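Bench notebook, March
Tomano stand, second go at the posts

Picked up where Cristóvão left off. The kit is the white Tomano stand that came through Cimport, the one meant for the drying corner. He got the base together before lunch and pushed the posts in by hand to see how they sat. His note on the box lid says "posts loose, don't load it."

Cleared my tools off the black sheeting first. I'm leaving the sheeting on the table. It wrinkles and slides a little at the back, but the last white thing we built straight on the bare top went out with gray rub marks along one edge, and Conceição had to clean them off with a melamine sponge.

Base is square enough. Measured corner to corner both ways and got a difference of 2 mm, which I can live with for something that holds wet cloths. The rocking is at the posts. Pushed sideways at the top, each one gives a bit before it stops.

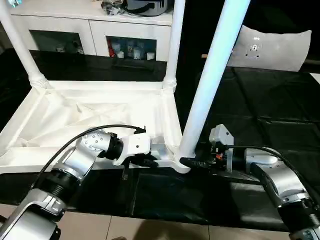
The instruction sheet covers this in one drawing with an arrow and no words. Jaime read the arrow as "turn", Cristóvão read it as "push". I tried turning one of the loose ones and it went down a little and then stopped hard, so Jaime gets that one. Would still like to see a written version. Sent Custódio a message asking if Cimport has the longer sheet, since he placed the order.

Order that worked for me:
Seat the foot of the post by hand, no tool.
Hold the base down near that corner.
Turn until it stops, then back off a hair and turn again.
Check for lean before going on to the next post.

Skipped the last one on my first try and paid for it. A post can feel tight while still standing off at an angle, and then everything has to come apart again before the top rails will reach. 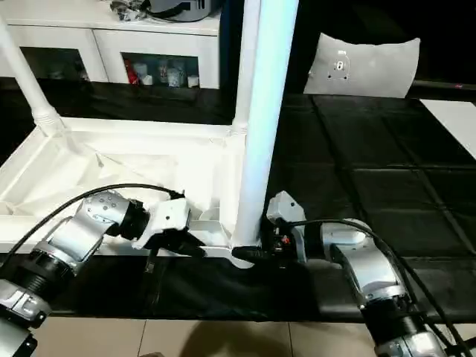 Spent longer than planned on the lean. Used the small square against each post and the rail, and wrote the worst reading on tape so I could tell if I was making it better. Looking at the joints, the ribbed fitting at the foot of the middle post is smaller than the collar on the slanted tube to the left, and I had been treating them as the same part. Going to sort the spares by size before anyone reaches into the bag again. Timothée wants to put a wrap of PTFE tape under the loose ones. I'd try them dry first and keep the tape for the end.

Also, while I remember: don't hang anything from the posts to test them. Ó Dubhghaill's people did that with the Killora rack last year and split a fitting on the second hook.

Went over the base once more, mainly for places where water will sit. The tray has angled planes all over, plus a rectangular recess near the middle and a small round cup in the corner. The recess will need wiping out by hand. Haven't worked out what the cup is for. Custódio might know from the catalog. The pipe at the far end comes up out of its own ribbed collar right at the back corner, so grit will collect there too and a narrow brush should go on the cleaning hook.

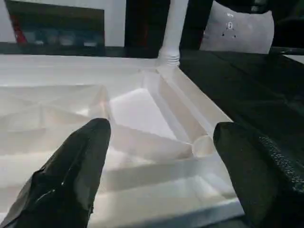
Still to do

Sort the spare fittings by size, two bags, label both.
Refit the post with the tape marker on it and read it again with the square.
Top rails. Cut nothing until the posts are done.
Load test with the 20 kg plate on the base only, leave it overnight, look at the corners in the morning.
Ask Conceição which wall it's going against. If it's the sink side we need 80 cm clear in front for the cart.
Order another roll of black sheeting, the old one is nearly used up.

Stopped at 5:40. Spare fittings are in the tub by the vise. Instruction sheet is clipped inside the back cover of this book.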